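Butcher block around a double sink: am I going to regret this?

Forum: Kitchens > Counters and Sinks
Page 1 of 1

plankton_ave
Posted December 2025

We close on the Olmedo house soon and the kitchen is the one room we can't agree on. The counters are Formica from long before us and they're going. My wife wants light butcher block all the way through, sink wall included. The guy at Vonon wants to sell us their Otberg tops, which he says are "sealed for life" and safe around a drop-in double sink.

I don't believe him. I've never seen a sealed-for-life anything. Does anybody here have wood around a sink that gets used by people who cook every night? I'm not asking about the week it was installed.

grout_expectations
Reply

Sealed for life means sealed until the warranty department picks up the phone. Ask him to show you the paragraph that covers standing water. I asked the same thing at a different store and the salesman went to find his manager and I went to find my car.

I'd put stone or laminate on the sink wall and let her have wood on the other side.

Requena_D
Reply

I'll take the other side. We've had wood on the sink wall for 5 years, oiled, no film finish. Two kids, no dishwasher. There's a darker patch by the faucet that I sand out every September and that's the extent of it. Takes me an evening.

People talk about wood like it dissolves. It doesn't. What kills it is a bad cutout, raw end grain under the rim that never got sealed. Do that part right and the rest is wiping up.

Demetrio Requena

grout_expectations
Reply

"The rest is wiping up" is carrying a lot of weight in that sentence. Who wipes up? In my house it's me and then it's me again.

tallow_and_tin
Reply

Here's one to argue over. Stainless double bowl dropped into light block, and somebody plainly uses this kitchen.

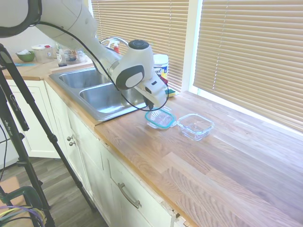
Photo: tallow_and_tin / member gallery, Sinks in Wood Counters

Look at the raised metal rim where the sink meets the wood. That's the joint everybody is scared of. Then look at what lives near it: spray bottle, sponge, bottles and jars behind the left bowl, glass containers sitting right on the block. Most of us keep our sinks like that, me included. If you're deciding on wood, decide on it with all that stuff standing on it and forget the brochure.

plankton_ave
Reply

OK, that's useful, and it's pretty close to the layout we'd have, window and all. My wife looked over my shoulder and said "see, it's nice." I said I can't tell a thing about the joint from there and she said I was being a pill.

The part that bugs me is the sponge. Ours sits on the counter too, and it's always wet. Same with anything that has a flat bottom. You put it down damp, walk off, and come back to a ring.

Requena_D
Reply

Get a dish for the sponge. It costs less than a sandwich.

On rings: with oil they sand out. With the hard clear coats they mostly don't form, until the coat gets a scratch, and then the water goes in underneath and you get a gray spot you can't reach without stripping the lot. That's why I don't trust "sealed for life" any more than you do. I just end up in a different place about it.

marlpit
Reply

Not buying the oil story either. I had oiled block from Hornitz for 2 years and it went black along the front lip of the sink where you lean with wet sleeves. I oiled it on schedule. I did everything the can said to do. We tore it out and put in laminate and I have not thought about my counter since, which is how I like a counter.

Requena_D
Reply

What was under the rim? Silicone or the foam strip that comes in the box?

marlpit
Reply

Foam strip. The installer said it was fine.

Requena_D
Reply

Well.

marlpit
Reply

I knew you'd say that. But that's my whole point. A laminate top would have forgiven the foam strip. Wood wants the installer to be good, the oil to be regular and the family to be tidy, and I can promise you one of those at most.

grout_expectations
Reply

Laminate does not forgive a foam strip, it just swells where you can't see it. Ask me about the particle board I pulled out of my rental. It came up in handfuls.

tallow_and_tin
Reply

So we've now ruled out wood and laminate. Next up, dirt floor and a bucket.

old_hinge
Reply

My house is from 1873 and the pantry has a plank counter next to a soapstone sink. I have no idea if the plank is original, and I'd be suspicious of anyone who told me it was. It's stained, it has a split I could lose a dime in, and it works. If you want it to look like the showroom, don't get wood. If you can stand it looking used, you'll be fine. I don't see how a sealant changes any of that.

plankton_ave
Reply

I can stand it. I'm not sure about resale, but I also don't plan on selling.

Went back to Vonon with the standing water question. He read the paragraph to himself for a while and then told me the sink area is "excluded from the lifetime portion." So the part of the counter that gets wet isn't covered for getting wet.

grout_expectations
Reply

There it is.

plankton_ave
Reply

Leaning toward plain unfinished block from a lumber yard and doing the cutout edges myself. Demetrio, what are you putting on the end grain? And how many coats before the sink goes in?

Requena_D
Reply

Thinned epoxy on the cut edge, 2 coats, let the first one soak and get hard before the second. Sand lightly in between. Do the faucet holes too, people skip those. Then a full bead of silicone under the rim, and clean up what squeezes out while it's still soft. Oil on the top only.

marlpit
Reply

Post pictures in two years. Of the front lip, please, with the sleeves test.

plankton_ave
Reply

Will do, if I'm still married.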